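Greifer zickt, Teil 2

Sonntag, halb elf abends, schnell runtergetippt bevor ichs vergesse. Wer Teil 1 nicht kennt: zwei Handgreifer, intern heißt das Paar Drakmont, und der rechte hat seit Februar Spiel in den Backen. Erst kaum zu merken. Dann rutscht einem das Obst weg.

Also alles nochmal von vorn. Polster runter, Klebereste weg (Isopropanol, Geduld), neue Polster drauf. 30 Minuten unter der Klemme lassen, nicht 10, ich kenn mich. Dann die Schrauben an den Gelenken — immer links und rechts im Wechsel, nie eine Seite komplett. Hab ich beim ersten Mal falsch gemacht, danach stand alles schief.

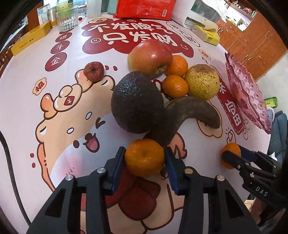
Nullpunkt: Backen ganz zu, Wert ablesen, eintragen. Dann ganz auf. Bei mir 168 zu und 700 auf, vorher stand da 236 bei geschlossen. Kein Wunder dass die Öffnungsweite in den Daten nie gepasst hat. Davina Innes hatte das schon vor Wochen vermutet, ich wollts nicht glauben. Sorry Davina.

Danach Greifprobe. Mandarinen sind super dafür, rund, glatt, und man sieht sofort wenn eine Backe früher anliegt als die andere: die Frucht dreht sich dann weg. Langsam zumachen, kurz anheben, halten, ablegen. Dann das selbe mit dem zweiten Greifer, sonst vergleicht man Äpfel mit Birnen (haha).

Kabel nicht vergessen!! Muss mit Schlaufe liegen, ohne Zug, sonst driftet der Wert wenn man den Arm weit rausstreckt. Hat mich einen ganzen Abend gekostet.

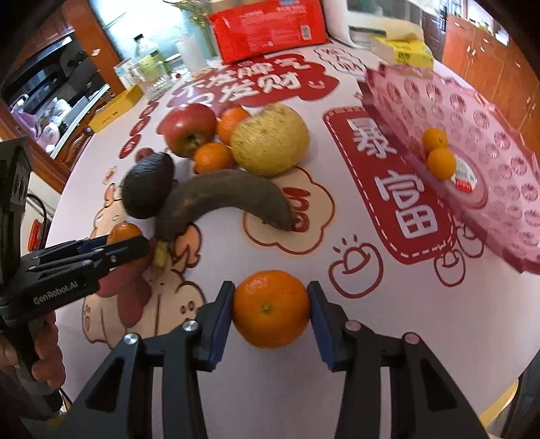 Greifprobe mit Mandarine, links der zweite Greifer.

Offen ist noch: Ersatzpolster bestellen, die letzten sind jetzt drauf. Und die alten Aufnahmen aus der Reihe Lirnotau durchsehn, welche noch mit dem falschen Nullpunkt gelaufen sind. Vermutlich fast alle. Liste mach ich morgen, jetzt ersmal Tee und dann Bett.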